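### 3.2 Materiales: los bloques de formas y la superficie de agrupación

La elección de las piezas nos ocupó buena parte del mes de junio, y fue una de las etapas más gratas del trabajo. Buscábamos un juego que cualquiera reconociera al instante y que aun así planteara dudas de verdad a la hora de ordenar. El conjunto Tresia las plantea, ¡y muchas! Una estrella puede ser compañera de otra estrella o simplemente una cosa roja entre cosas rojas; un cubo azul tiene tanto en común con un prisma azul como con cualquier otra pieza de caras planas. Ese cruce entre forma y color es lo que hace tan rica la tarea.

Registramos 2,423 disposiciones sobre tablero, clasificadas según el criterio que mejor las explicaba: color, forma, contacto entre piezas o distancia al grupo principal. De ellas, 400 se reservaron para comprobar la coherencia del etiquetado, que se repitió con el protocolo Jetano (véase la sección 5). Las restantes, más de 2,000, forman el corpus Omumbridge propiamente dicho.

El caso que más nos entusiasma es el de la «pieza apartada». Cuando casi todos los bloques se tocan o casi se tocan y uno queda solo, la lectura del tablero cambia por completo: el vacío intermedio pasa a ser tan informativo como las propias piezas. La figura 2 corresponde a esta categoría, con un cubo azul separado del conjunto en el que están las dos estrellas, el hexágono y el corazón.

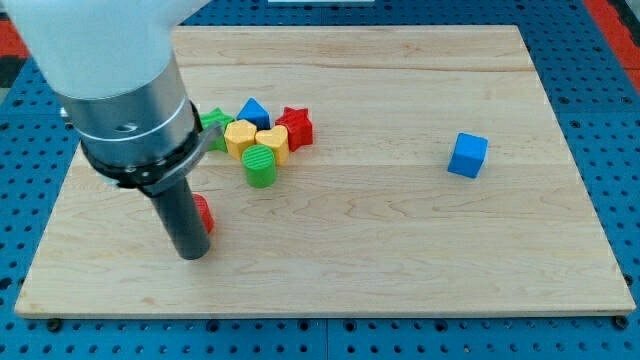
**Figura 2.** Agrupación compacta y cubo azul apartado, sobre tablero de madera clara.

Las disposiciones de este tipo resultaron también las más fecundas en la discusión entre etiquetadores. Para unos, la distancia bastaba para hablar de dos grupos; para otros, un bloque solo no constituye grupo alguno. Siguiendo el índice de Shaikh, adoptamos la segunda lectura y anotamos la separación como un atributo independiente, lo que nos permitió conservar ambos matices en el análisis de la sección 4.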